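Home Guides Benches Belts Contact

Setting up a small sorting belt with bins

Quick one as Tâm Đàm keeps asking how we lay ours out. Short belt, blue plastic bins, nothing fancy.

1. Belt first
Get it level, wipe it down end to end. Check both side rails for play. Dark green belt is good for this, pale parts show up a mile off. 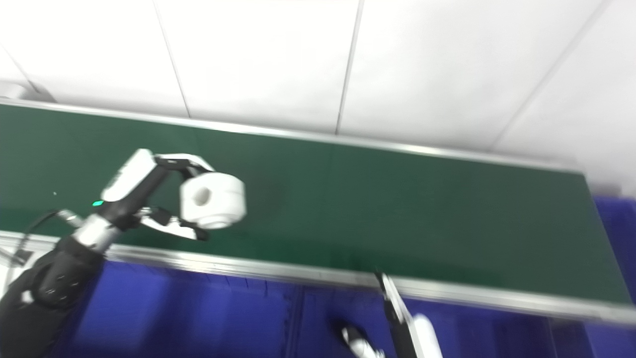 Run it empty on slow for 2 minutes. If it wanders, stop and sort the tension now, not later. Bits of grit on the surface, wipe again.

2. Bins
Tight up along the near rail, side by side. No gaps or small parts go on teh floor. Open tops, rims below the rail. White parts in one bin, black in another, decide before you start and stick to it.

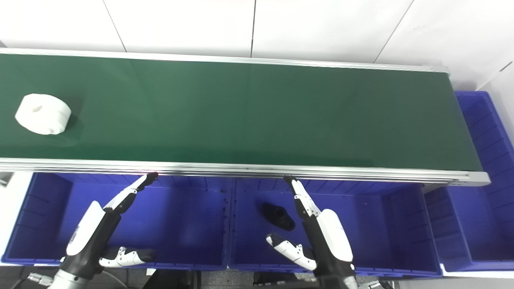 3. Trial parts
Use odd shapes. Round ones roll, so try them on their side and on their end. Put one at the far left and see how long the reach is to each bin. Too far? Shift the bins, leave the belt alone.

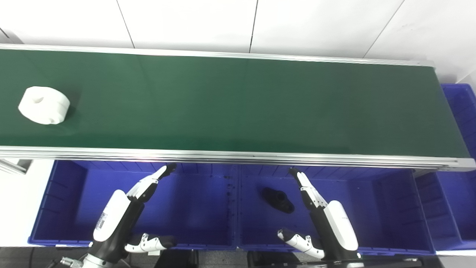

Then swap parts over and go again. Kha Đồng does the black ones first, I dont, no real difference. Empty the bins before they're half full, otherwise things bounce out.

4. Finishing
Power off at the wall. Bins stacked, rails wiped. Spare bins are at Drekora, ask for Thắng Hà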